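Bordered certificate blanks, cream – stock code Huvthorpe 736

Updated 19 May 2024. Prices at the bottom, postage too. Old Zosel range is finished, please stop asking for it, we have none in the back.

## What it is

Plain certificate paper with a printed border and fancy corners. You add the words. Schools, dance classes, swimming clubs, allotment shows, staff awards, that sort of thing. A4, takes ink from most home and office printers, also nice with a proper pen. Sold in packs of 60. No names or wording on the blanks unless you order them overprinted (see further down).

Cream is the one we sell most of. White was tried in February and went back to the supplier, it looked like a photocopy. The border is dark all the way round with flourishes in the corners, so it holds up from the back of a hall when someone is waving it about.

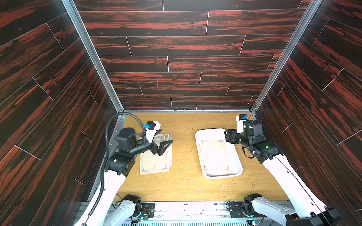

Packs come flat in a card-backed envelope. Bigger orders go in a box. Don't store them standing up, they bow in the middle and then the printer grabs two at once. Flat, in a drawer, away from the radiator.

## Printing on them

- Feed a few at a time. Fan the stack first.
- Single sheet feed if your printer has one. Rear feed better than the drawer.
- Do a test on ordinary paper and hold it against the border to the light. Saves a lot of swearing.
- Keep wording 30 mm in from the edge all round, a bit more at the corners
- Laser is fine. Set it to "thick" or "heavy", not "card".
- Inkjet – leave ten minutes before you stack them. Fountain pen the same or longer.
- Gold pen: works, but go slow. The fine nib ones skip.

Template is a Word file, emailed with every order. If it hasn't come check your junk, then ring. Ga-eun Ma does the templates and will move things round for you if your logo is an awkward shape. She needs it as a proper file, not a photo of a letterhead.

## Trays

We also do the Chisholm sorting tray, sold singly. Useful if you've more than one class to get through and don't want Year 3 mixed up with Year 4. Done ones in, blanks outside, stack stays straight enough. It's plastic, white, corners rounded and rims raised, so one bordered sheet lies inside it with the edges kept in. Wipe the tray and the table before you start, as crumbs get under the paper and you'll press a dent right through the border with a biro. Washes up in the sink. Not dishwasher, it warps.

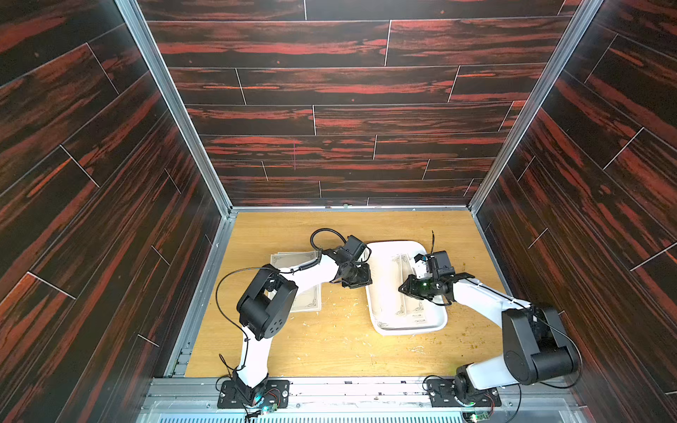 Overprinting is done by Kaj Damgaard, minimum one pack, allow eight working days. Send names in a spreadsheet, one per line, spelt how you want them as we copy them exactly. We'll send a proof. Please read the proof. Small print can go near a lower corner, and there's a sheet in the tray with faint text by the lower right one if you want an idea of how quiet that looks. Same spot suits a date or a reference number. Signatures want more room than people think, leave a good 50 mm of line.

## Recent orders

Bundano Gymnastics had 416 overprinted for their spring display, Harpreet Carrier sorted it all out by phone in one afternoon and found two spelling mistakes we'd missed. Thank you Harpreet. Biggest so far was 2,822 for a schools' music week, boxed, went out in two lots.

## Prices

- Pack of 60, cream, blank: £9.50
- Pack of 60, cream, overprinted: £21.00
- Chisholm tray: £4.25 each
- Sample sheet: free, send a stamped envelope. A4 size or it gets folded

Postage £3.60 up to four packs, then ask. Collection is fine, ring first becuase we shut for lunch.

Returns: unopened packs only, within 28 days. Overprinted ones can't come back unless the mistake is ours. Damaged in the post, tell Neema Mfaume the same week and keep the envelope.

Orders over ten packs go to Mackenzie Perron for a price. Matching envelopes are on thier way, no date yet.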